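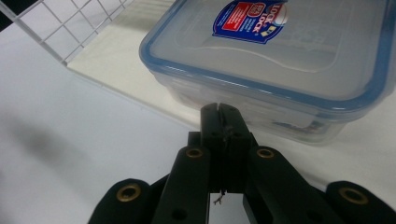
# How do I get rid of pantry moths when they keep coming back?

**leekandpotato** · Greldale Help, Kitchen & Larder · 2 April 2026

How do I get rid of pantry moths for good? Small ones, greyish at the top of the wing and coppery at the bottom, mostly flapping about the kitchen ceiling in the evening. First saw them last August and thought they were clothes moths, so wasted weeks on cedar balls in the wardrobe. Did a big clear-out, threw away a bag of porridge oats that had webbing in it, wiped the shelves, thought that was that. Quiet over winter. Now they're back and I found a little cream grub walking up the wall above the kettle this morning.

Rented flat in Zillport, old built-in larder cupboard with wooden shelves, gap at the back where the boards don't meet the wall. Landlord not interested. No pets. I bake a fair bit so there's always flour about, plus rice, lentils, nuts, dried fruit, the lot. Would rather not spray anything where food goes.

Do I really have to chuck everything? And how long before I know they've gone?

---

**mothballed_again**

Find the food they're breeding in, bin it, clean every crack in the cupboard, freeze whatever dry food you're keeping, then put up a sticky trap and leave it up for months. That's the whole job. You don't have to chuck everything but you do have to look at everything, and if they came back after winter you missed a packet or they were in the cupboard itself.

Longer version, typing this on a break so forgive the state of it.

**Finding it.** Take the lot out. All of it, onto the table, incl. the stuff you'd swear they can't be in. What you're looking for is fine webbing, flour or grain stuck together in little clumps, grubs, or bits of papery case in the folds of the packet. Use a torch. Places people miss:

- spices, chilli flakes and paprika especially
- chocolate, cooking and otherwise
- birdseed. Check the hall cupboard, under the stairs, the shed if you've got one
- tea, herbal more than ordinary
- dried flowers, salt dough decorations, a wheat bag you heat up for your neck
- the bottom of the toaster
- pasta with a cardboard box and a film window

Mine was a bag of Żak buckwheat, never opened, sealed top and bottom, at the very back. They chew in through thin plastic. Nothing against the buckwheat, I still buy it, could have been anything in that corner.

**Binning.** Tie the bag and take it to the outside bin straight away. Not the kitchen bin.

**Cupboard.** Hoover first, with the thin nozzle. Shelf ends, peg holes, hinges, screw heads, under any shelf paper (pull the paper out altogether), the lip under each shelf. Then along the top of the wall where it meets the ceiling, and curtain rail if you have one, because the grubs walk a long way to spin up. Empty the hoover outside. After that hot soapy water, then dry it properly with the doors open overnight. Vinegar is fine if you like the smell but it's the hoovering that does the work.

That gap at the back is your problem I reckon. Decorators' caulk, white, cheap, comes off again if the landlord moans. Hoover it out first or you're just tucking them in for the night.

**Freezing.** Anything that looks clean but was in that cupboard goes in the freezer for a week. Flour in a thick bag wants longer as the middle takes ages to get cold, I do two weeks. Let it come back to room temp before you open it or you get condensation and claggy flour. Do it in batches if your freezer is small like mine, keep the waiting stuff tied up in bags well away from the cupboard.

**Traps.** The sticky card ones with the lure. They only get the males, so it's for telling you what's going on and not a cure. One is enough for an ordinary kitchen. Change the card when the packet says, lure goes off even if the glue is still sticky.

How long: if the trap has nothing on it for about 12 weeks in warm weather I'd call it done. Cold kitchen, give it longer. They slow right down in the cold, so a quiet winter tells you very little, sorry.

---

**borton_road_baker**

Agree with most of that. Adding a few as I bake from home and had these twice.

Stop buying big bags for a bit. I know it's dearer. I went down to the smallest flour bags and used one up before opening the next, and it made the whole thing much easier to keep an eye on. Same for nuts, which go off anyway.

Write the date on every packet when it comes in the house. Masking tape and a biro. If you do get another lot you can see what's new and what's been sat there since goodness knows.

Everything new goes in my freezer for a few days before it goes in the cupboard, flour, oats, rice, all of it. Habit now. People think its fussy. Had none since.

Jars: screw-top glass is fine IF the lid has a proper rubber or plastic seal. Without one the tiny grubs can get in round the thread, I have seen it, raisins, horrible. Old jam jars are usually good. Biscuit tins no use at all. Don't tip clean food on top of the old inch at the bottom of a jar either, finish it, wash it, dry it, refill.

Bay leaves: I tried them, moths sat on them.

Traps were 99p each in the hardware place in Borton last time I looked, I got two and the second one just went in a drawer. Don't put the trap inside the cupboard next to the food, have it up high on the wall or on top of a unit. And keep it away from an open window or you may be pulling them in from outside, which is how I talked myself into thinking I'd still got them when I hadn't.

One more for the OP. Grub on the wall doesn't mean the food is right under it. When they're ready to pupate they wander off, mine got as far as the airing cupboard. So don't just strip out the shelf nearest the kettle and stop there.

---

**grumpymarrow**

just swat them lol. lived with them 8 years, flour sieves fine

> **mothballed_again:** please don't do this

> **grumpymarrow:** still here arent I

---

**leekandpotato**

Thank you both, and er, thanks marrow.

Update. Had everything out on the floor tonight. It was a packet of ground almonds inside a carrier bag with the Christmas baking stuff, cake cases and sprinkles and so on, on the top shelf. Didn't even think of it as food. Absolutely full of webbing, and there were cocoons in the ridges of the paper cake cases, so those have gone as well. Nothing in the rice or the lentils that I can see but they're queuing for the freezer.

Hoovered the gap at the back and got a fair amount of muck out. Caulk tomorrow if the shop has it. Question for the baker, do you bother freezing dried yeast and baking powder or only the grain sort of things?

---

**borton_road_baker**

Ground almonds, there you go. Baking powder I don't bother, little tub with a tight lid, just look round the rim. Yeast in sealed sachets I leave alone too, wipe the box or take them out of the box. The freezer won't hurt it though if you'd feel better. Cornflour do freeze, and custard powder.

Check the folds of the carrier bag before you put it back with the others.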